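Last updated 2018-12-14

The laundry was supposed to be folded by now. I don't mean mine, though that too. I mean everybody's. For as long as I have been writing about machines, somebody has been promising me one that would pair socks by the end of the decade, and there is not much decade left.

In August I went to see the one from Neseo, a two-armed affair on a wheeled stand that folds towels. It folds them very nicely. It took long enough over the first that I finished a flat white, read the press kit and started on the second biscuit. Intan Tjoa, who runs the company's household program, watched me look at my watch. "Towels are the easy ones," she said. "Don't ask it about fitted sheets." I have never met a person who could be asked about fitted sheets, so we left it there.

The shop floor is meant to be further along, and in some ways it is. At the Jundov warehouse, an arm on a rail picks cartons off one belt and puts them on another, 900 an hour, all shift, without a smoko. The cartons are all the same size. When a supplier changed the tape on them last winter, from matte to shiny, the arm stopped dead and a bloke named in the incident log only as "day shift" moved 1,903 of them by hand. The arm cost more than he did. It still does, and he is still there.

So the clever money has gone back to the home, where nothing is the same size and nobody logs the incidents.

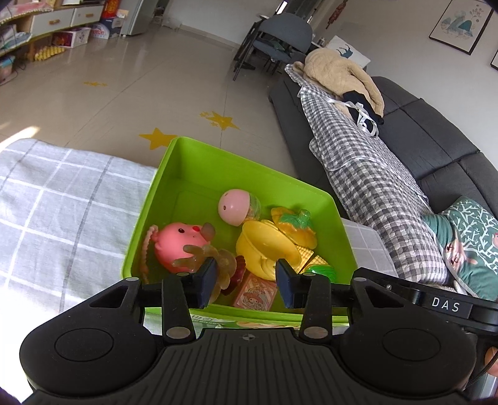
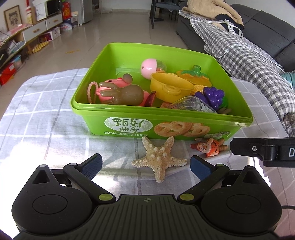

Tidying up is where I'd put my own money, if I had any, because it is the chore that looks simplest and has been beating engineers the longest. Factories solve a problem by removing the variety from it. A house with children in it does the reverse, daily, before breakfast. Consider what a pair of black fingers is up against over one green bin of toys: a yellow cooking pot, an ear of corn to go with it, a pumpkin, something pink with a clear dome on it. The pot wants to be held by one part and the capsule will roll away from any part. Then there's the dried starfish on the checked cloth, all knobs and arms, which you or I would pick up without a thought and which a gripper has to have an opinion about. Squeeze too little and it slides. Squeeze too much and you are explaining yourself to a four-year-old.

Mwajuma Masanja has spent six years on this at Atallah, where she leads a small group working on grasping. Her best system gets a toy off a table and into a tub 80 times in a hundred. I said that sounded pretty good. She asked how I would feel about a dishwasher that put one plate in five on the floor.

Her view is that the hand was never the hard bit. Hands are improving and getting cheaper. What's missing is the sense of what a thing is and where it lives, that the corn goes with the pot and the biscuit tin doesn't go in the toy box unless, in this particular family, it is the toy box. Every household has a few hundred such rules, none of them written down, and half of them are under dispute.

There are those who reckon she is too gloomy. Jostix is taking deposits on a tidying robot the height of a kitchen stool, and I've seen the video, in which it clears a rug of 58 wooden blocks while a couple drink wine behind it. The blocks are identical. The rug is white. I asked whether it could be shown some other object, a sock for instance, and was told socks are on the roadmap.

I'd still like one. I would take a slow one, even, a robot that pottered about all night putting corn in pots and got most of it wrong, on the grounds that this is how I do it and I complain more. Tjoa thinks a useful machine for one chore, done properly, is closer than people expect. Masanja thinks it depends who you let choose the chore. Meanwhile the basket at the end of my hallway has been full since the winter, and I've been living out of it quite happily, top layer first.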